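Policy trained with wrist camera added does worse than without?
Posted by neltmont_bench, July 23, 2023

Hi all, first time posting in the manipulation section so go easy on me! I'm trying to reproduce the result from the Tromcombe write-up, the one where adding a wrist view to the overhead view is meant to help a cloned policy place a tool tip over a target. I've got 2,132 simulated demos, a Franka arm over a dining table, and a long thin red tool held pointing down. Training is plain behaviour cloning, 200 epochs, same settings for both runs. 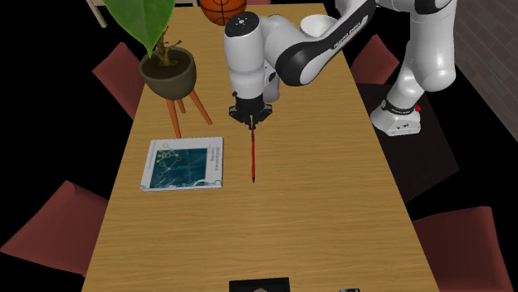

My overhead-only run gets decent scores on the held-out starts. Add the wrist view and it drops, every time, on both seeds I've tried. The training loss is lower with the wrist view, which is what's really bugging me. I've checked the frames are in sync and the colours aren't swapped (did that once, never again). I render the table with the same wood texture throughout and haven't randomised anything yet.

One more thing that might matter: I squash both views down to the same small size and stack them before the encoder, so they share weights. In the wrist view the fingers take up a good chunk of the bottom and the tip shows up against bare wood grain.

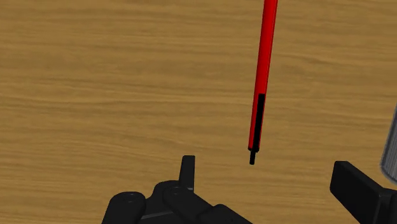
Zamfir
Lower loss and worse rollouts is the classic sign that it has found a shortcut. With one fixed wood texture, a close-up camera can more or less read the hand's position off the grain, so it memorises the demos and then falls over once it drifts a little. Swap the texture per episode and shift the wrist crop by a few pixels at random. I'd also give each camera its own encoder, as those two views have next to nothing in common and you're asking one set of weights to cope with both. Change one thing at a time or you won't know which of them did it.

Ido
had the same, more demos fixed it for me

neltmont_bench
Thanks both! Ido, how many did you end up with? I've started a run with random textures on a subset of 333 demos so I don't have to wait all night, and separate encoders are next. Will post the numbers under this one.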